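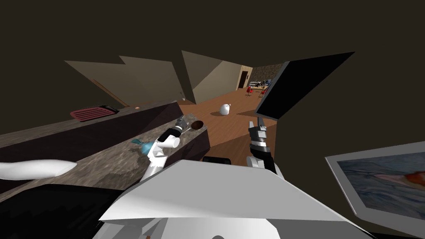 Fig. 1. Simulator view from the robot's body camera, two-armed robot at the granite counter.

Mobile Manipulation, Handout 6
Notes to accompany the demonstration visit to the Viltanwood laboratory, 11/11/21
Prepared by Howard Penrose

1. Purpose of the visit

The visit replaces the sixth lecture. Students will see one task run in simulation and the same task run on the physical robot in the test flat. The comparison between the two is the subject of the coursework, so notes should be taken during both parts. Handouts 4 (frames and transforms) and 5 (grasp planning) are assumed.

The simulator used at Viltanwood is called Jirden. The physical robot is called Gosling. The task scheduler, which sends the same commands to either one, is called Brikum. These names appear in the log files without further explanation and should be learned before the visit.

2. Order of the demonstration

2.1 Briefing and safety talk in the ground floor meeting room.
2.2 Simulated run in Jirden, shown on the wall display. The operator will stop the run at each stage and take questions.
2.3 Physical run with Gosling in the test flat. No questions while the arms are powered.
2.4 Inspection of the log files from both runs.

The physical run lasts 40 minutes including the homing sequence. The simulated run is shorter, but the pauses make up the difference. Coats and bags are left in the meeting room.

3. The simulated room

Jirden loads a complete domestic interior. The room used for the demonstration is long, with a granite counter on the left, a wooden floor through the middle and a dining table with red chairs at the far end. Large rooms are preferred for this exercise. The robot has to plan a base position as well as an arm motion, and a poor base position is the most common cause of a failed plan.

The walls to the left of Fig. 1 have jagged, faceted upper edges. Geometry of this kind matters to the planner only where it comes within reach of the robot. The collision model is stored separately from the visible model and is coarser. Students should not assume that a surface which looks smooth on the display is smooth in the collision model, or that a visible gap is open. The operator can switch the display between the two models on request.

Lighting in the room is uneven. The counter is reasonably well lit on top, while the cabinet face below it is close to black. An object detector trained only on evenly lit views will do worse in the shadowed areas, and the log for the simulated run gives the detector's confidence for every object at every step. Compare the values for objects on the counter with those for objects on the floor.

4. The robot and its viewpoint

The view is taken from the robot itself, so its own white body fills the lower centre. Both arms are in view. The left arm extends over the counter and the right arm is raised, with its gripper pointing upward.

Three points follow from this arrangement.

4.1 Self-occlusion. The body and arms hide part of the work area. The planner knows the joint angles and can therefore mask out the pixels belonging to the robot before the image goes to the detector. If the joint angles are wrong, the mask is wrong, and the detector may report part of the arm as an object. Look for this in the log from the physical run, where the joint readings carry some error. In simulation the readings are exact unless noise is added.

4.2 Idle arm. When one arm is working, the other still takes up space. It must be included in the collision check at every step. A raised posture keeps the gripper clear of the counter edge but brings it nearer to anything hanging or projecting at height. Note the large black panel at the upper right of the view, whose lower edge comes down near the right gripper. Students should consider how they would test the clearance between the two, given that a single image does not supply the depth directly.

4.3 Reach. The brown round object lies near the far end of the counter, slightly beyond the left gripper. Whether it can be reached without moving the base depends on the remaining extension of the arm, and this should be worked out from the joint limits in Handout 4. Do not estimate it from the picture.

5. Objects and labels

Some objects in the room are easy to name and others are not. The round brown object could be taken for a small bowl or for half a coconut. The white rounded object on the floor could be a bag or a vase. On the upper surface behind the granite there is a dark red slatted item that might be a trivet or a dish rack.

Jirden holds a true label for every object, but the detector does not have access to it. The detector returns a list of candidate labels with scores. Brikum then applies a threshold and passes on either one label or the general label "item". A general label is enough for obstacle avoidance. It is not enough for grasping, where the choice of grasp depends on the class. A bowl is gripped at the rim. A solid object of the same outline needs the fingers to open to its full width.

The usual error in past coursework has been to treat a wrong label and a general label as equally bad. They have different costs. With a general label the task stops and asks for a second view. With a wrong label the task continues, and the error appears later as a failed grasp, when its cause is harder to trace.

6. Differences to expect in the physical run

6.1 Contact. Jirden models contact between the gripper and an object with a simple friction value for each surface. The test flat has laminate worktops with a different friction value from the simulated granite. Objects may slide when touched.

6.2 Timing. The simulator waits for the planner. The physical robot does not wait in the same way, and the planner is given a limit of 2000 milliseconds for each plan. A plan that exceeds the limit is discarded and the arm holds its position. Record every hold and the stage at which it occurs.

6.3 Calibration. The camera on Gosling is calibrated each June, and again after any work on the neck joint. Between calibrations the offset drifts slightly. The drift is corrected in software by touching a fixed marker on the worktop before each run. This step is absent from the simulated run and accounts for the first block of entries in the physical log.

6.4 Speed. Arm speed in the test flat is limited to 40 per cent of the simulated value when visitors are present. Distances and joint paths can be compared directly between the two runs. Times cannot, unless the scaling is applied first.

7. Rules in the test flat

Stay behind the yellow line at all times. The emergency stop is held by the operator, and a further stop button is mounted beside the door. Do not place anything on the worktop. Do not lean over the line to take photographs. If the stop is pressed, remain where you are until the operator confirms that the drives are off.

8. Coursework

Work in groups of 2. Each group will receive both log files by email after the visit. Submit a report with the following parts.

a) A table of stages, with the start and end time of each stage in both runs. Apply the speed scaling and state where it was applied.
b) An account of one stage where the two runs differ by more than the scaling explains. Quote the log lines.
c) A reach calculation for one object on the counter, with the base position taken from the simulated log.
d) A proposal for one change to the label threshold in Brikum, with the expected effect on the number of second views requested.

Part (b) carries the most marks. Screenshots from Jirden may be included but must be captioned with the stage number and the time in the run. Reports without quoted log lines will be returned unmarked.

Questions about the log format should go to Howard Penrose before the visit. The format is set out in Appendix B of the course booklet.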